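Print this page | E-mail this page

Perception and Control for Grasping
Handout 6: When is a grasp closed?
Annick Doucette, with corrections from Karim Lahlou

Read this before the lab. Last term people read it after the lab, and we got reports that said "the threshold was wrong" in 33 different ways.

1. What the software knows

Your controller gets three things: a picture, a finger opening in millimeters, and the time each of these arrived. It does not get a signal that says "you are holding it." You will want one very much by the second hour. Commercial hands sometimes offer such a signal, and if you dig into the manual you find that it means the motor stopped. A motor also stops when it hits the table, its own end stop or your thumb.

So "closed" is something we estimate. In the Clerkby code the estimate lives in one file, grasp_state, and has four values: OPEN, CLOSING, HELD, LOST. Please do not add a fifth called MAYBE. It has been tried. Every transition ended up passing through it and the arm stood still for a whole afternoon, thinking.

2. Opening is a poor witness

The obvious test compares the measured opening with the width of the object. If you commanded zero and the fingers stopped at 47 mm, something 47 mm wide is presumably between them. For a block of hard plastic this works so well that you'll be tempted to go home.

Then somebody gives you a soft object. A soft object has no one width. It has a width at rest, a width under a light squeeze and a width under the squeeze your controller picks when its integral term has been left to wind up. The opening keeps shrinking after first contact, and a controller waiting for it to stop will go on waiting until the thing is flat. Then it reports success.

Two repairs are in common use:

(a) Watch the closing speed instead of the opening. Contact shows up as a drop in speed at the same command. Filter it, but lightly. With a window of 25 samples you will detect contact beautifully and well after it matters.

(b) Ask the picture. This is section 4.

3. Timestamps, again

The opening and the picture come from different devices with different clocks. In the Staltwood recordings the picture trails the opening by 127 ms. It is constant, so you can subtract it, and you should do it once, in the loader, where the next person can find it. Do not also do it in the policy. Two corrections make an error the same size as the one you began with, pointing the other way, and it looks very much like a slow gripper. Karim lost most of June to this and would like it known that the second correction was mine.

To check alignment, plot finger opening from the log against finger distance measured in the picture. Move one curve until the corners agree. If the corners agree at the start of the recording and disagree at the end, you have drift, and you should come and see one of us.

4. Using the picture

We train a small classifier on a crop around the fingers and have it output the four states. It is cheap to run, and it fails in ways worth knowing before you trust it.

First, the crop. Students take the whole picture, reasoning that more pixels means more information. It does, and most of it is information about somebody's room. The network is happy to learn that a certain wall means HELD, if every HELD example was recorded facing that wall. Split your data by room and never by frame. Frames next to each other are near copies, and a random split gives you a test score you can be proud of for one evening.

Second, the lens. We use a very wide one, so straight lines bend away from the middle. Distances in pixels near the border don't mean what they mean at the center. Either undistort first or keep your measurements between the fingertips. The second is less work and we recommend it on those grounds.
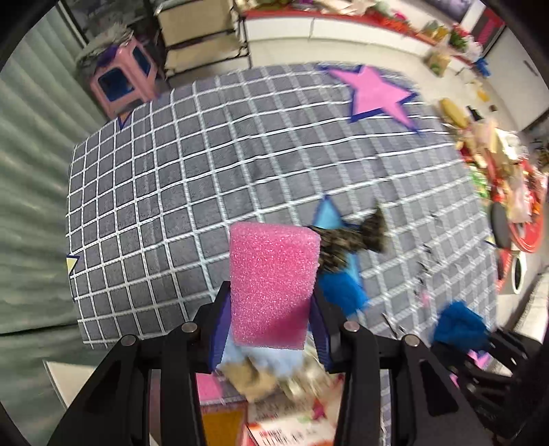 Labeling HELD from a single picture takes a rule, and ours has two parts: both pads must touch the object, and there must be no visible gap along either side. A grasp of a foam sponge is a fair one to practice on. The pink sponge stands upright between the two black fingers, with the dark blue-purple pads against its sides, so by our rule it gets HELD. Its top edge stands higher than the fingertips, which helps, as your crop should reach past the tips and not stop at them. Now look at what else a greedy crop would let in: between the fingers there are small soft things, a light blue fluffy one among them, and to the right there is more bright blue plush. A segmenter told to find "the soft object" has plenty to choose from. The rug is useful for another reason. Its printed grid is made of thin lines forming small squares, and they curve strongly, so you can try your undistortion on it and see at a glance if your lens parameters are any good.

What the rule can't give you is force. A label of HELD says nothing on how hard the fingers press, and a still picture has no opinion on slip. For LOST you need at least two pictures and the opening between them. Label it at the first picture with a gap, even if you feel sorry for the policy.

5. Putting the two together

Start with the dumbest combination. Enter HELD when the speed test and the classifier agree for five samples in a row. Leave it when either one objects for five. Log which one objected. Lawal, our logging tool, will write this if you pass it the reason string, and will write "None" several thousand times if you don't.

Only after this runs may you open the Pendo filter notes and do it with probabilities. The result is usually better and always harder to explain to the person marking it.

6. For the lab

Bring a plot of the two aligned curves, before and after correction.
Bring your confusion table, split by room.
Write one paragraph on the worst mistake your classifier makes. Choose it yourself. We will find another one anyway.
Set the squeeze limit in the config before you power the hand. The default was chosen by a person who was testing on a brick.

Handout 7 covers regrasping and assumes grasp_state works.

Print this page | E-mail this page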